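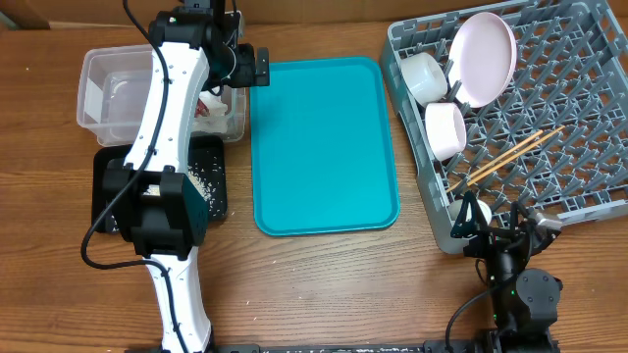

Home & Kitchen > Reviews

Three months with the Flaseo serving tray

By Zuleica Cavalcanti
May 20, 2024

I eat dinner on the couch more than I'd like to admit, and my old tray had a wobble that sent peas rolling every single night. So when Bastos (the housewares place near my work) put the large Flaseo on sale, I grabbed one and figured I'd take it back if I hated it. I didn't take it back!

First, the size. It's big. A dinner plate, a soup bowl and a glass all fit with room for your elbow to bump something, and I can carry the whole lot down the hall without doing that slow bride walk. The raised rim is low, but it has caught two spills of miso so far and one runaway meatball — my carpet says thanks.

Mine is teal, and I love a teal tray on a brown table. My sister says it looks like a school cafeteria. She has a gray one from Plustivska that cost twice as much and slides around in the car, so I'm not taking notes from her.

Cleaning is easy, mostly. Curry stained it a little near one corner and it took two rounds of baking soda to get that out. I'd wipe turmeric up fast if I were you.

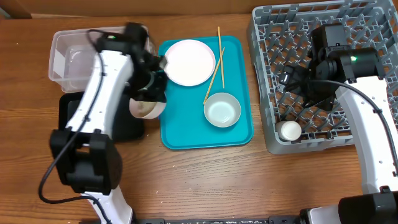

What I don't like

No handles. You have to grip it by the rim, and with a full pot of tea on board my wrists start complaining by the time I reach the stairs. It's also a pain to store. It won't stand up in my narrow cabinet, so it lives on top of the fridge, where I forget about it until dinner's already plated.

I'd give it 4 out of 5. If they bring out a version with handles in August, like the guy at the store was hinting, I'll probably buy that one too and hand this one to my sister.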